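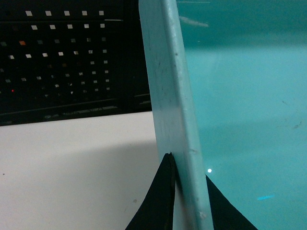

Fenden Kitchen Club, Equipment Shelf

Every November somebody proposes that we replace all our boards with plastic ones, and every November the members are asked to vote on it. I remain unconvinced.

The pale blue board, seen edge-on. It's thicker than the catalog led me to expect, which I'll grant it. The frosted finish was sold to us as "scuff hiding." Look down the edge and decide for yourself. I can find scuffs, small nicks and dark specks without trying very hard.

Maja Wysocka bought it from Prarkitz with 3 others like it, so we have 4, and she says the marks are cosmetic. Maybe. The leaflet promised 1000 washes before any visible wear, and I'd like to know who was doing the looking. Ours have been through 49, going by the sheet taped inside the cupboard door, and the sheet depends on people remembering to fill it in.

Dušan Živković has offered to take the edges down with fine sandpaper. I've asked him to try one board first and leave the others alone until the rest of us have had a look. Mirsad Tomić wants to know if sanding makes a board harder to get clean afterward. So do I, and the leaflet doesn't say.

The old boards stay on the bottom shelf for now. If you prefer the blue ones, use them, rinse them right after onions, and stand them up to dry with a gap between. Please don't put them away flat in a stack.

Comments on the boards go to Nikola Milošević before the November meeting. "They look nice" has been noted already.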